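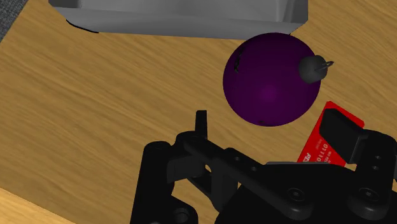

Wood grain on a tabletop. The darker streaks run at a slant.

Why Does Wood Have Lines in It?

The lines in a piece of wood are called grain. They are a record of how the tree grew.

A tree trunk gets wider each year. The new wood forms in a thin layer just under the bark. This layer is called the cambium (say it: KAM-bee-um). Everything inside the cambium was made earlier, and the oldest wood is in the middle.

Early wood and late wood

In places with cold winters, a tree grows fast in spring. The cells it makes then are wide, with thin walls. They carry a lot of water up to the new leaves. This part is called early wood, and it is usually pale.

Later in the summer, growth slows down. The new cells are narrow and have thick walls. This part is called late wood. It is harder and often darker. By November most of these trees have stopped growing until spring.

One pale band and one dark band together make one growth ring. If a stump has six rings, that part of the trunk grew for six years.

From rings to streaks

Rings look like circles only when the trunk is cut straight across. Boards are normally cut the long way. The saw passes through the rings from the side, so they show up as streaks. A cut near the outside of the log often gives curved shapes like tall arches. A cut through the center gives lines that are nearly straight.

A knot is the place where a branch joined the trunk. The grain bends to go around it.

Try it

You need a carrot, a cutting board and an adult with a knife.

1. Cut the carrot in half across the middle. Look for the circle inside.
2. Cut one of the halves the long way. The circle is now a stripe.

The carrot has no yearly rings, but the change in shape is the same.

Words to know

Cambium - the thin layer where new wood forms
Grain - the direction and pattern of the wood fibers
Knot - a mark left by a branch

Written by Thodoris Giannakopoulos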